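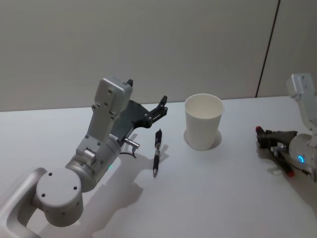
Figure 4. Silver-gray robot arm and white tabletop.

Filed under: Support, Screening Room Guides, Prodell

Section 4. Preparing a Press Screening with Advisories and Subtitles

This section applies to Prodell playback units installed in preview rooms and small theaters. It covers the loading of a feature, the attachment of a content advisory, the selection of subtitles, and the release of the program to invited critics. Public screenings are covered in Section 5. The operator must hold a Bendeso house account with playback rights.

4.1 Before you begin

Confirm that the following items have been received from the distributor:

– the feature drive, with its seal intact
– the key message for the unit on which the film will be shown
– the advisory sheet, signed by the distributor
– the subtitle list, if the feature is not in English

The unit requires 575 GB of free storage before a feature can be copied. To check the available space, open Storage from the main menu and read the figure beside Free. Features that have already been shown may be removed from this page once their booking has closed.

NOTE: A key message is issued for one unit only. A key sent for the main theater will not open the same film in the preview room.

4.2 Loading the feature

1. Switch on the playback unit and wait for the Ready message.
2. Insert the feature drive in the upper bay and close the latch.
3. Sign in and select Content, then Import.
4. Select the title from the list. Check the version code against the booking form. Trailers and features from the same distributor often carry similar titles.
5. Press Start Import. The progress bar shows the share of the file that has been copied.
6. When the import has finished, select Verify. Do not skip this step, even if the screening is close.
7. Return to Content, select Keys, and load the key message from the house mailbox or a USB stick.
8. Select Eject and remove the drive.

CAUTION: Do not open the bay latch while the import is running. A partly copied feature cannot be repaired and must be deleted and imported again.

If verification fails, repeat the import once. If it fails a second time, keep the drive in its case and contact the distributor for a replacement.

4.3 Attaching the content advisory

An advisory card is shown before any feature whose advisory sheet lists violence, sexual violence, self-harm, or flashing light. The wording is supplied by the distributor and may not be shortened by the house.

1. Open Program and select the feature.
2. Select Add Card, then Advisory.
3. Enter the text exactly as it appears on the sheet. The field accepts up to 300 characters, including spaces.
4. Set the display time to 11 seconds. This is the house standard for all press screenings.
5. Select Position, then Before Feature. The card must follow any trailers.
6. Select Preview and read the card from the back row.
7. Press Save.

Where the text is longer than the field allows, create a second card and place it directly after the first. Break the text at the end of a sentence.

NOTE: The same wording must appear in the printed press notes. If the two differ, the signed advisory sheet is taken as correct and the other document is changed to match.

4.4 Selecting subtitles

1. In Program, select the feature and open Text Tracks.
2. Choose the language requested on the booking form.
3. Choose On Screen for open subtitles, or Seat Device for closed captions.
4. Play the first reel for at least two minutes and confirm that speech and text agree.
5. If the text appears early or late, open Offset and adjust it in small steps.
6. Press Save.

Subtitles marked Draft may be used for press screenings with the written consent of the distributor. Critics should be told at the door that the translation is not final.

4.5 Releasing the program

Guest lists are kept in Clotow. The program must be released there before invitations are sent.

1. Sign in to Clotow and open the screening record.
2. Enter the running time, including trailers and advisory cards.
3. Enter the embargo date and hour. Both fields are required.
4. Attach the press notes as a single file.
5. Select Release.

A preview room holding the Sowa seating plan is limited to 11 guests per session. Further names are placed on a waiting list and are offered a seat in the order received – the operator should not change this order by hand.

CAUTION: After release, the embargo hour can be changed only by a supervisor. Check the time zone before you confirm.

4.6 After the screening

1. Stop playback and wait for the house lights to come up.
2. Select Log, then Export, and save the report to the screening record.
3. Note any interruption, with the time at which it occurred.
4. Close the booking.

Questions on advisory wording should be sent to Konrad Bielecka, Programming Office. Faults in playback or text tracks should be reported to Eugeniusz Witkowska, Projection Services, with the exported log attached.

Section last revised 6th February. It replaces the January issue, copies of which should be removed from the projection booth.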